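A **desktop computer case** is the enclosure that holds most of the parts of a desktop computer. It is also called a chassis, a tower or, loosely, "the box." The case supports the motherboard, drives and power supply, keeps fingers and dust away from the electronics, and guides air past the parts that give off heat. It usually doesn't include the monitor, keyboard or mouse.

## Background

Early home computers often had the keyboard and the main circuit board in one shell. As add-in cards and separate disk drives became common, makers moved to a flat metal box that sat on the desk with the monitor on top. Upright towers, which stood on the floor or beside the screen, later took over in most homes and offices.

Until the 2000s, most cases sold to the public were beige or light gray. Black, silver and white finishes then spread, along with clear side panels.

## Construction

Most cases are made of steel sheet, stamped and folded into a frame and then riveted. Aluminum is lighter and costs more. The front is often plastic, clipped over the metal frame, and holds the power button and a few ports.

The motherboard is attached to a flat tray with short brass or steel posts called standoffs. These keep the solder points on the back of the board from touching the metal. A standoff left in the wrong place can cause a short circuit, a common fault in home-built machines.

Edges inside a case may be rolled, meaning the metal is folded back on itself. Cheaper cases leave the cut edge bare, and small cuts to the hands are a frequent complaint among people who repair them.

## Layout

In a standard tower, the motherboard stands upright, and its ports face the rear. The power supply goes at the top or the bottom of the case. Bottom mounting became more common as graphics cards grew hotter, and it lets the power supply draw cool air through a vent in the floor. Older and smaller cases tend to keep it at the top.

Drives are held in bays near the front. The wide bays once needed for optical drives are left out of many newer designs, which gives more room for fans and long cards.

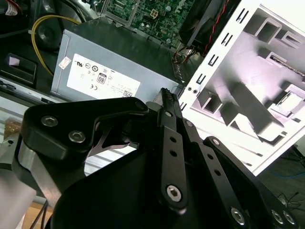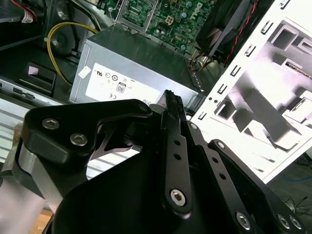
## Cooling

Air normally enters at the front and leaves at the rear or top. When the intake fans move more air than the exhaust fans, the pressure inside is slightly above that of the room, and less dust comes in through gaps. The opposite setup can cool well but pulls dust in through every opening.

Filters are made of fine mesh or foam. They need regular cleaning, as a clogged filter raises the temperature inside and makes the fans run faster and louder.

## Opening and servicing

Side panels are held by screws, thumbscrews, latches or magnets. Before a panel is removed, the computer should be shut down and the power cord unplugged. Pressing the power button once afterward drains some of the charge left in the system. The power supply itself should not be opened, as its capacitors can hold a dangerous charge.

Static electricity can damage chips and memory modules. A wrist strap clipped to bare metal on the case is the usual protection.

## Reuse and recycling

Cases outlast most of the parts inside them. Because the mounting holes follow shared standards, an old tower can often take a new motherboard, although the front ports may be out of date. Machines from large office suppliers are less flexible and may use a board shape or power connector found in no other brand.

Steel cases have low scrap value but are easy to recycle once the plastic is removed. The Fandano repair center in Palacios, run by Asnakech Ambaye, accepts complete towers and bare cases. Its parts list of 19/08/2022 showed 38 empty cases ready for reuse, of which seven were small office models by Wavent. The rest were mostly Jikport towers, a line with a removable drive cage.

## See also

- Motherboard
- Power supply unit
- Computer fan
- Electronic waste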